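Repairability scores should measure the second repair

February 25, 2025

Repairability labels for small electronics are built on a simple test. A technician opens a new device, replaces a set list of parts, closes it again and records the time, the tools and the number of steps. The score goes on the box. I think the test measures the wrong event, and that the scores will mislead buyers until it is changed.

A new device is the easiest one to open. Its screws have been turned once, its clips have their full spring, and the adhesive is at the thickness the designer chose. Most repairs are done on devices that are several years old, and many on devices that have been opened before. The clip that survives one opening in the test room may fail on the next.

The Zonik handheld radio is a fair case. It scores well on the current scheme: six screws, one size of driver, and a battery on a plug. The screws run straight into plastic bosses with no metal insert. On a bench in June I opened and closed one 11 times. By the end, two bosses had stripped and the back cover no longer sealed. The Runa, a competing model with a lower score, uses more screws and takes longer to open, but every screw goes into brass. It was as tight at the end as at the start.
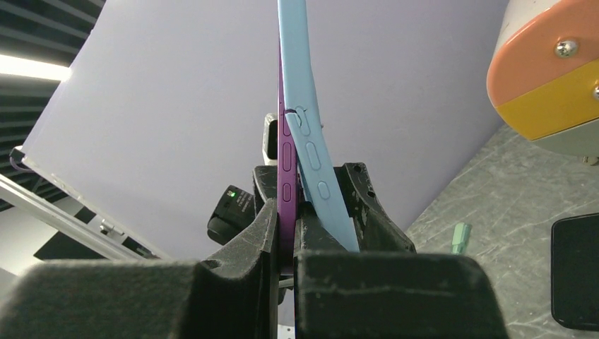 A scoring scheme that counts steps and minutes will always prefer the first design. Brass inserts add cost and gain no points. Makers read the rules closely, and they spend money where the rules give credit.

The usual reply is that repeat testing is expensive. A single teardown takes a technician less than an hour, and a full cycle test would take most of a day. I accept the figure but do not find it large. A label covers a whole product line, often for years. Drop tests and hinge tests already run to many cycles, and the cost of those is treated as normal. 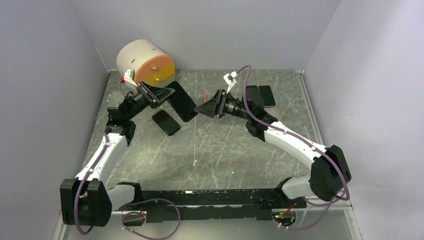
Two arms mounted on a black rail, with pale walls on three sides.

A second objection is that few owners open a device more than once. This may be true of owners. It is less true of the trade in used goods, where one unit can pass through several workshops. Liem, which resells small appliances, prices stock at 56 per cent of new if the case is unopened and at a good deal less if it has been opened before. The market has already put a value on the second repair. The label has not.

My proposal is modest. Keep the present score, and print a second number beside it: the number of full openings before any fixing, seal or connector fails, up to a limit of 60. Fikon already gives such a number in its service manuals, though in a table near the back where few buyers will look.

The limit could be argued down. The principle should stay, and the cycle count should be tested on retail units bought from a shop.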